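Lemons

My aunt left me her apartment in Natdale and everything in it, and I do mean everything. The lawyer handed over the keys on 16th January with a kind of apologetic little bow, and by lunchtime I was standing in her living room with a roll of trash bags under my arm, wondering what you do with 531 paper napkins.

(I know there were 531 because she'd written it on the box. She wrote numbers on everything.)

Stelios Lazaridis came over from across the hall before I'd even got my coat off. He and my aunt had played cards together every night for 12 years, and he had the look of a man who hadn't decided what to do with his evenings yet.

"You'll be wanting to throw it all out," he said.

"Not all of it."

"The lemons, though. You'll throw out the lemons."

I'd forgotten about the lemons! My aunt had a thing for them — not the fruit, she said real ones gave her heartburn, but anything with a lemon printed on it. When I was six she took me to Flisamari for the summer, and we ate at a place called Bañuelos where every wall and tablecloth was covered in them, and I think she spent the rest of her life trying to get back to that table. The big panel was the worst of it. She stood it up behind the gray seat in the living room, so that anybody who sat down looked like they were having a passport picture taken in an orchard.

I told Stelios I'd decide about the lemons last. He sniffed and went to put the kettle on. My kettle now, I suppose, but he knew where the cups were and I didn't.

So I started with the clothes, which everybody tells you not to do. I carried them out of the bedroom by the armful and dumped them wherever there was room, and I had a system for a good ten minutes. Keep, give away, ask my mother. Then I found the blue thing and the system fell apart.
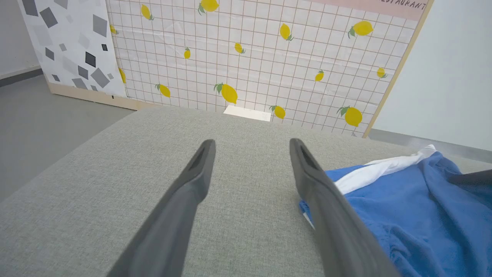

I knew that blue right away. She'd worn it on the ferry, the summer of Flisamari, and she'd wrapped it around me when the wind got up and told me a long story about a sea captain from Rarska who married a goat. I'd believed it until I was in high school. I put my face in it, expecting salt or her perfume or something, and it smelled of laundry soap, and I cried anyway.

Stelios set a cup of tea down next to me and looked at the ceiling until I was done.

"She told me about the goat," he said.

"She told you about the goat?"

"Every December. It got longer. By the end there were kids."

I laughed so hard I had to put the tea on the floor. Then he sat down, right in front of all those lemons, and pulled a pack of cards out of his cardigan pocket as if he'd only just noticed it was there. He asked did I play. I said badly. He said so did she, and she cheated on top of it, so I'd be a nice change.

We played six hands and I lost five. I won the last one because he let me, and he was terrible at hiding it. It had gotten dark by then and I hadn't filled a single bag.

"Same time tomorrow?" he said at the door. He was looking past me, back into the living room. "You'll want help with the panel. It's heavier than you'd think."

"I was thinking I might leave it up for a bit," I said.

He nodded and went across the hall, and I heard him put the chain on. I washed both cups, folded the blue thing over my arm, and went to look for the sheets.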